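In praise of the small dinner

I have become a complete bore on the subject of eating at home with three other people. Not a dinner party, please. I mean the sort of meal where you text at lunchtime, they turn up at 7 with wet hair and a loaf of bread, and everyone's home by half past ten.

For years I did it the other way. Every December I'd cook for 15, spend two days cleaning things no guest has ever looked at (the top of the fridge!) and then stand at the stove all night while the good conversation happened in the other room. I could hear it going on. I'd catch the end of a story and have to laugh at a punchline I hadn't earned.

What changed my mind was a winter in Sondness, where I rented a flat with a kitchen table that sat four if one of you didn't mind the radiator. My neighbour Sigrún Snorradóttir had me over in the first week. She made lentils. There was a pot of lentils, there was some sharp white cheese, and when the pot was empty she put the kettle on. I kept waiting for the rest of dinner to arrive, and then I realised I was having a wonderful time and had been for an hour.

So I copied her, shamelessly. One pot, one extra thing on the side, fruit if there's fruit. I've got a bean stew that I could make asleep and I've served it to the same people so often that they've started requesting it by colour ("the red one"). I used to think you owed guests something new every time. My friends seem delighted to know what they're getting, and I get to sit down!

The talk is better too. With four at the table there's only one conversation, so the shy ones get a proper go at it. Njoroge Rweyemamu, who I'd known for years as a man who stood near the coats at parties, told us the whole saga of his mother's bakery in Urkitz over one bowl of soup, and we were all leaning in by the end.
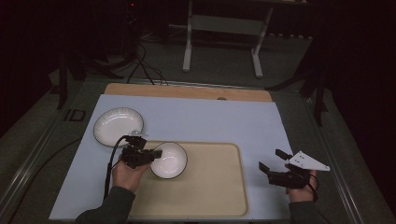
I know some people love the big table, and I'll happily go to theirs and eat everything. But if you've been putting off having anyone round until the chairs match or the floor's been done, pick two or three people you like and ask them for this week. Make the thing you always make. Let them bring the bread, and let them wash up if they offer, because that's often when the best gossip comes out.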